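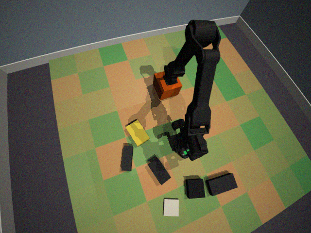
Recording everything and sorting it out later was the plan, a reader wrote in February, and could we please put up a page for people who are now at the "later" part. The hard drive was full, the file names were all some version of "final," and the arm had learned to hover next to things with great confidence.

We know the feeling. These tips come out of the Rineck workshop, where we teach simulated arms to pick up blocks by picking up blocks for them, over and over, until one of us goes home. Most of it applies to a real arm on a real bench too, except that the real one can pinch you.

Before you start

Write down what counts as done. "Block picked up" is not a definition. Ours says the block is clear of the mat, still held when the clip ends, and nobody had to look away. Tape it to the monitor at eye level. You will disagree with yourself by late afternoon and you'll want something to point at.

Do a throwaway batch first. Twenty clips is plenty. Play them back, wince, fix what needs fixing and delete the lot. Do not keep them "just in case." The case never comes up, and in the meantime they get copied into the training folder by someone being helpful.

Decide on the controller and stay with it. We began on a keyboard, moved to a gamepad, and then to the Prikora hand controller, and for a while the arm moved like three different people fighting over a shopping cart. If you must switch, start a new folder.

Check the clock on every machine. Joint readings and pictures that disagree by a fraction of a second will train just fine, in the sense that the program will run and a number will go down.

Setting up the room

Move things between clips. Everybody agrees with this and then nudges the same cube two inches to the left all day. We let Sastavell scatter the blocks now. It has no favorite spot, and it doesn't mind putting a block somewhere annoying, near the edge or turned at an angle the fingers won't like. Those are the clips worth having.

Give yourself some bad color contrast on purpose. Our mat mixes greens with tan and a salmon-orange, and there's an orange cube to go on it. There are black blocks too, with a black arm working over them. It looks like poor planning and a good part of it was, but an arm that has only ever seen a red ball on a white table is going to have a hard time in anyone's kitchen.

Leave the shadows on. The temptation with a simulator is to switch them off so that everything draws faster. Ours falls across the middle of the mat when the arm leans over, gray on top of the tiles, and an early model took shadow for a dark thing you could pick up. It tried quite hard. Better it meets shadows in training than on the day you've invited people over.

Change the light now and then. Change the walls as well if your software lets you. We left the same pale wall up for one entire batch, and the model got very attached to it.

Keep the clutter. If there's only ever one object out, the arm learns "go to the object," and that falls apart as soon as there are two. Leave blocks in the way that have nothing to do with the job. On a real bench this takes no effort whatever.

While recording

Go slower than you'd like, but don't stop. Long pauses in the middle of a reach teach the arm to pause in the middle of a reach. Ours used to halt above the mat as if it had forgotten why it came in. We traced that to a stretch of clips recorded over lunch.

Finish the motion. Open the fingers, back away, then end the clip. People hit the button the second the block lifts, and then wonder why the arm has no idea what to do next with its life.

Keep some recoveries. If you miss, come around and try again in the same clip, and label it as a recovery. A set with no misses in it looks lovely in a report and leaves the arm helpless the first time it bumps something.

Watch where the rest of the arm goes. It's easy to stare at the fingers and forget that there's a good deal of arm behind them, elbows and wrist included, all of it capable of ending up on top of the wrong block. We mark any clip where a part other than the gripper touches something. Some go in the bin and some are kept for the "please don't" pile, which has been more useful than we expected.

Say what you're doing in the same words every time. If the label is "pick up the yellow block," it should not turn into "grab yellow" after dinner. Paste from a list. If you want variety in the wording, add it later, on purpose, from a second list.

Take breaks by the clock. Your first hour is clumsy, the second is good, and after that you're teaching it what boredom looks like. Two people swapping off is better. Two people sharing one login is worse, unless you enjoy detective work.

Storing and sorting

Name files by batch, task and running number, and nothing else. No moods. We once had a folder called "better ones." Better than what has been lost to history.

Sort the same day. Our big Khương batch came to 3,000 clips, and we left them all to be reviewed in one go at the end. After review we had 1,555 left. A lot of the ones we threw out had the same fault, a camera view that had slipped a little on the first morning, and one look at the end of that morning would have caught it. We did look at them at the end of that morning, in the sense that they were open on a screen in the room where we were eating.

Don't mourn the pile you cut. A smaller set that agrees with its labels has given us less trouble every time than a big one that doesn't.

Hold some back before training. Pick the held-out clips by layout, so that the arrangements in them don't show up anywhere else. If you pull them at random from one long session you'll mostly be testing whether it can remember this morning.

Back up the settings with the clips: the simulator version, block sizes, lighting, arm speed, all of it. We have 700 perfectly good clips from a version of the room that no one can build again. They're very nice to watch.

Things we tried so you can skip them

Speeding up the playback to get "more" data. It's the same data, in a hurry.

Mirroring every clip left to right. Fine for the blocks. Less fine for the arm, whose joints didn't agree to it.

Having the trained arm record its own clips with no one checking. By the third round it had a strong personal style and a very low success rate.

A prize for the most clips in a day. We got the most clips in a day.

Questions that keep coming in

Several of you have asked how many examples are enough. Train on a quarter of what you have, then on half, then on all of it, and see if the last step helped. If it did, keep recording. If it didn't, more of the same won't either, and you should go looking for layouts you haven't covered.

To whoever asked if the simulator saves time: on recording, yes, a great deal. On arguing about friction, no. Set the friction a bit differently from clip to clip and let the arm sort it out.

And for the reader with the full hard drive: start with the newest folder and work backward. Your later clips will be steadier, and you may find you can leave the oldest "final" alone. Rename it first, though.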